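Subject: Re: [virkgate-swap] August snack box, what to put in and what's landed
From: Rakiya Obi

Hi everyone,

Replying to the whole list, as a few of you wrote to me separately with the same question.

On the August round, Peeters wrote:

> I've got a box to fill by the end of the month and no clue where to start.
> Last time I sent Plestetier two big bags of chips and they came out the
> other end as crumbs. Do people go for sweet or savoury? And does it matter
> if nobody at the other end can read the label? My corner shop has a whole
> wall of Chinese snacks and I'd love to raid it.
>
> Peeters

Raid it! Please raid it! Half the fun of this swap is pulling out something you've never seen before and deciding who gets the first bite. The label doesn't matter one bit, as long as you tuck in a slip of paper with the English name and anything a person with allergies ought to know (nuts, sesame, shellfish, gluten). Nudar did this with coloured cards last year and I still have mine stuck to the fridge.

Sweet or savoury: both, and lean savoury if you're stuck. We had 21 boxes go round in the last swap and everyone seemed to get plenty of chocolate. What I kept hearing about afterwards was the chewy, spicy, sour stuff. My own favourite is 魔芋爽, the konjac strips. They're springy, a bit slippery, with a proper chilli kick, and I could happily eat six packets in front of the telly. Small flat packets travel beautifully too, so no more crumbs.

For packing, I stand the long skinny things up along the side, lay the flat packets over the bottom and then poke the little ones into the corners. Keep the total under 479 grams and it stays in the cheaper postage bracket from my post office, though check yours.

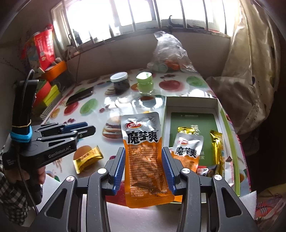
Konjac strips (魔芋爽), one packet out and another in the green-edged box with the gold-wrapped ones.

I've got 13 names down for August so far and would love a few more. If you're in, send me your postal address and any foods to avoid, off list please. And Peeters, if that wall at your shop has the sour plum ones, could you grab a spare bag for me? I'll pay you back in konjac.

Cheers,
Rakiya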